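Kutonitz Backup Module

Kutonitz takes scheduled copies of your databases and checks each one by restoring it to a scratch server. It is sold as an add-on to the Balmont reporting suite, or on its own. One licence covers four database servers and up to 40 named users.

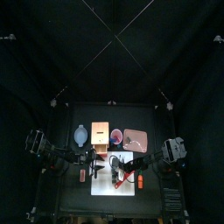 Copies are kept for nine months by default - you can change this per database. Failed restores are logged and emailed to whoever is on the contact list. Oracle sources need the extra connector, sold separately.

Setup takes about 3 hours. Support is by phone and email, weekdays from 9. For quotes and renewals, ask for Pirjo Tikkanen in the sales office.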